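Looking after costume and props between festival years

The Landing Day procession at Corkby marks the repulse of a raiding fleet in 1631, and it has been walked in costume since 1863. Most of what is worn and carried spends fifty-one weeks of the year in a cupboard. The notes that follow cover cleaning, repair and storage at home, using things found in an ordinary kitchen or workroom.

Gunpowder residue on cloth

Blank-firing muskets leave a gray deposit that contains salts as well as soot. Brush it off dry, outdoors, before any water touches the fabric. Cotton and linen can then soak in cold water for 90 minutes with a spoonful of plain laundry soda. Change the water when it turns gray and soak again. Do not use soda on wool or silk. For wool tunics, sponge with cool water and a little wool detergent, working from the edge of the mark toward the middle, and dry flat on a towel.

Face paint on collars

Water-based paint comes out with dish soap and cold water. Grease-based paint does not. Scrape off the excess with the back of a butter knife, work in undiluted dish soap with a fingertip, leave it for a few minutes and rinse from the wrong side of the cloth. Repeat before machine washing. Check the collar while it is still damp, as the heat of a dryer will set whatever is left.
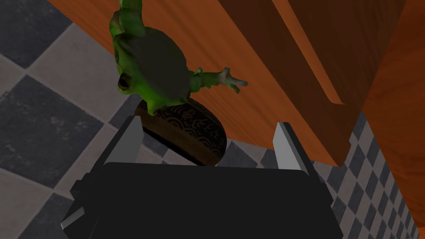
Candle wax on banners

Let the wax harden completely. A banner that folds small enough can go in a freezer bag overnight. Crack off the thick part, then put the fabric between two sheets of plain brown paper and press with an iron on its lowest useful setting, no steam. Move to clean paper as soon as the first piece turns translucent. Colored wax may leave dye behind after the grease is gone; dab this with rubbing alcohol on a cotton swab, after a test on the hem. Painted banners should not be ironed at all - the paint softens at a lower temperature than most people expect.

Papier-mâché heads

The large heads carried at Flellthorpe are paper and flour paste over a cane hoop, and damp is what ruins them. Stand each head on an upturned bucket in a heated room for several days before storing it. Press along the jaw and neck rim, where breath and sweat collect. Soft areas need to be dried, cut back to firm paper and rebuilt in thin layers, each one fully dry before the next. A little salt in the paste slows mold. Seal the inside as well as the outside. One coat of shellac on the inner face adds very little weight.

Cracks in the outer paint can be filled with tissue and white glue, sanded lightly with fine paper and touched up. Keep a small labeled jar of each color used. Acrylics sold under the same color name vary from maker to maker.

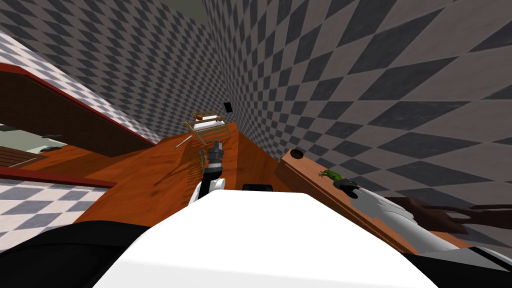 Wooden countertop in a room with checkered walls.

Leather belts and scabbards

Wipe off mud with a barely damp cloth and allow the leather to dry away from radiators. Saddle soap first, then a thin film of conditioner, buffed after an hour. Take off buckles that unscrew. Green deposits around brass fittings are best removed with a toothpick and a dry toothbrush. Store belts hanging or loosely rolled, never folded.

Metal polish

White vinegar, salt and enough flour to make a paste will clean solid brass helmets. Apply, wait 10 minutes, rinse thoroughly and dry at once. Keep it off plated and lacquered pieces. Steel blades get a wipe of mineral oil and should be kept out of their scabbards during storage, as leather holds moisture against the metal.

Packing away

Wash or air everything first. Moths go for soiled wool before clean wool. Use cotton pillowcases or acid-free boxes, with tissue stuffed into sleeves and along folds. Plastic dry-cleaning bags should be thrown out. Cedar blocks need sanding once a year to renew the smell, and they discourage moths without killing them. If larvae are found, seal the garment in a bag and freeze it for 2 weeks.

Write the contents on the short end of each box, with sizes. Open the boxes in December and check for damp, refold along different lines, and replace any tissue that has gone limp.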